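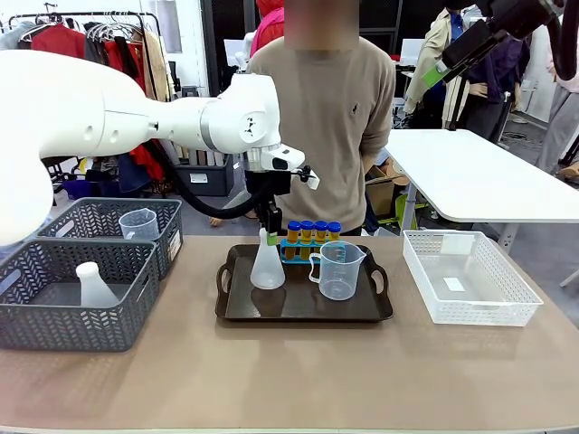 Bench work with flask, test tube rack and tray at the Dondside laboratory.

Print this page | E-mail this page
Shares: 76

About Mundura

Mundura develops control and planning software for two-armed robots. The company was established at Dondside by Carolina Amaral and Fiifi Kwofie and now employs 82 people. Our planner, Hilska, divides a written procedure into separate motions and assigns each one to an arm. Every release is tested on physical benches before it reaches a customer.
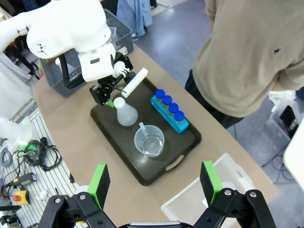
Perception and Tooling

The perception group is led by Zulmira Patrício. Its work concerns clear and frosted containers, such as measuring jugs and flasks, whose edges are difficult for depth sensors to locate. The tooling group maintains the replay viewer and a library of 181 test routines. 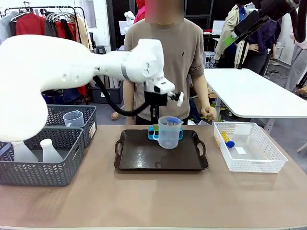
Does Hilska require a particular make of arm?
Hilska runs on any arm that accepts joint commands through our driver layer. Six drivers are currently supported.

Comments (2)

Wyn Gape: Is the replay viewer available separately?

Aníbal Leitão: We moved to the new planner in September. The driver notes could be longer.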